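Giresance Oilseed Delivery Prices

README for the data tables

Last change: 3/23/21

What is in this package

This package contains prices which were paid to farmers for rapeseed and sunflower seed at three delivery points: Halton, Jallberg and Moon. The prices are those written on the delivery slip, before transport is taken off. They are not exchange prices and they are not the prices which the crushing mill pays to the trader. Many people have asked us for the mill price, but we do not have it.

The tables were made because the weekly price bulletin gives only one average for the whole region. A farmer near Moon, who must drive a long way to the next crushing mill, does not receive this average, and for a study of farm income the difference matters.

Files

deliveries.csv has one row for each delivery slip.
points.csv has one row for each delivery point, with the opening months and the type of scale.
deductions.csv has the moisture and impurity deductions, joined to the first table by slip_id.
notes.txt has remarks from the typing work, in no special order.

All files are in UTF-8, with a comma as separator and a point as decimal sign. The first version had the comma as decimal sign, and if your script was written for that version it will read the prices wrongly without any error message. Please check this first.

Columns in deliveries.csv

slip_id: our own number, not the number printed on the slip.
point: H, J or M.
crop: rape or sunf.
week: week of the season. The season starts with the first rapeseed delivery at any of the three points.
net_t: net weight in metric tons, after deductions.
price_t: price per ton in local currency, without tax.
contract: yes, no or unknown. "Unknown" means that the box on the slip was left empty. Do not treat it as "no".
paid_week: week in which the payment was booked. Empty if we could not find the booking.

How the data was collected

The slips were typed from paper copies. Each slip was typed two times by different persons and the two versions were compared. Where they did not agree, a third person looked at the paper. For Halton the copies are good. For Jallberg the carbon copy is often pale, and some 20 percent of the weights had to be read again from the scale book.

Slips under 50 kilograms were left out. They are mostly seed samples and returned bags. We also removed the names and addresses of the farmers, and the field number where it was written by hand. The week is given in place of the day for the same purpose, so that one large delivery cannot easily be connected to one farm.

Known problems

Moon is closed in December and the scale there was replaced during the season. Before the replacement the weights are rounded to the nearest 20 kilograms, afterwards they are exact. We did not correct the older weights.

The moisture deduction at Jallberg changed its formula in the middle of the sunflower harvest. Both formulas are in deductions.csv, in the column rule, with the values A and B. If you compare net weights between the points, please calculate again from the gross weight with one rule only.

Contract prices sometimes include a bonus for oil content, and sometimes the bonus was paid later on a separate slip. The separate bonus slips have net_t equal to zero. If you calculate a simple average of price_t you must first take them out, otherwise the result is too low.

Payment delay can be calculated as paid_week minus week. A small number of rows give a negative delay. These are advance payments and they are correct.

What the data should not be used for

The three points are not a sample of the country. They were chosen because they agreed to open their books. Please do not use the tables to estimate total production, and please do not publish any group with fewer than 20 slips, also when the names are not there.

The tables also say nothing about quality of the seed other than moisture and impurity. Oil content was measured only for contract deliveries, and the results belong to the buyers.

Use and corrections

You may use the tables for research and teaching if you mention Giresance and the version date. For commercial use please write to us first. If you find an error, send the slip_id and the column, and tell us what you think the value should be. We look at the paper again and answer, but during the harvest it can take several weeks. Corrections are collected and go into the next version together, so the files which you have downloaded will not change.

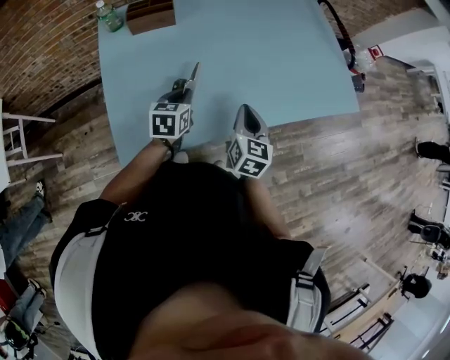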